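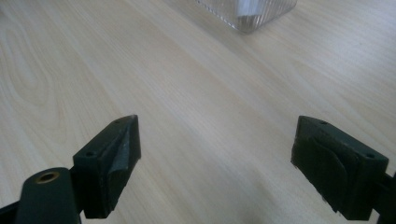

Table clearing task, open gripper and ribbed glass container.

Plolton Household Tasks Working Group
Minutes, January meeting
Started 2:05 p.m. in the upstairs room at Narnoto. Two people joined by phone. Apologies had been received from the Botha service desk.

1. Minutes of the last meeting
Accepted with one correction. Under item 4, "dishwasher loading" should read "dishwasher unloading." Loading has not been tried by anyone in the group.

2. Matters arising
The spare finger pads ordered from Osach have come in. One bag was the wrong size and has gone back. The question of who pays for breakages on the kitchen bench is carried over again.

3. Table clearing
The bench team reported on the hand-held gripper recordings. The count now stands at 1,067 usable recordings against a target of 2,000 for the spring. Another 248 were thrown out, mostly because the person holding the gripper changed their mind partway through the reach. The team asked that everyone decide which object they are going for before they start.

Clear glass was discussed at length. The arm does well with mugs and bowls. With clear containers it often closes too early or too far to one side, and ribbed glass on the pale tabletop is the worst pairing the team has found. One member suggested a dark cloth under the glassware. Others objected that people at home will not put a cloth down for the machine, and that results from a cloth would tell us little. It was agreed to keep the bare wood and record more glass.

A question was raised about grip force. The present setting holds a glass container when it is empty. It has not been tested with a full one. The bench team does not want water near the arm until the cable covers are on.

Action: bench team to record glass containers only until the next meeting.
Action: Narnoto to supply a price for cable covers.

4. Laundry
Short report. Towels can be folded if they are laid flat by a person first. Picking one towel out of a pile still fails more than it works. Fitted sheets were not attempted. The member from Osach said that a person who has to lay out every towel may as well fold it, and several agreed. The laundry work will go on at its present level, with no added hours.

5. Shop floor
Botha's written report was read out. The shelf-facing trial ran for most of December in one aisle. The machine pulled boxed goods forward to the shelf edge and left them reasonably straight. It could not deal with bags, and it stopped whenever a shopper stood close by, as it is meant to. Staff finished the aisle by hand on most evenings.

The store manager's view, passed on in the report, was that the machine is useful before opening and in the way after it. There was some disagreement over whether this counts as a pass. One member pointed out that the original request was for a machine that works during store hours. Another said an early shift with the boxed goods done is worth having on its own. The item was left open, and Botha will be asked for the staff time figures before anything is decided.

Action: secretary to write to Botha.

6. Reply to the Plolton housing office
The office has asked whether a machine could do light chores in its supported apartments this year. A draft reply was passed around. The first paragraph was thought too hopeful and the last one too gloomy. The agreed wording is that the group has seen single chores done on a bench with a person standing by, that it has not seen a full kitchen cleared from start to finish, and that it would not advise the office to set aside money for this year. The office is welcome to come and watch a bench session.

One member wanted it noted that floor cleaning is a separate matter and that machines for it can already be bought. A line to this effect will be added.

Action: secretary to send the reply once the line is in.

7. Any other business
The bench table is to be wiped down after each session. Please do not leave drinks on it.
The room is booked until 4 p.m. only from now on, so the next agenda will be kept to 30 minutes for reports, with discussion after.
The key to the parts cupboard is missing. Please check coat pockets.

8. Next meeting
February, same room, 2 p.m. Laundry will go first on the agenda.

Closed 3:50 p.m.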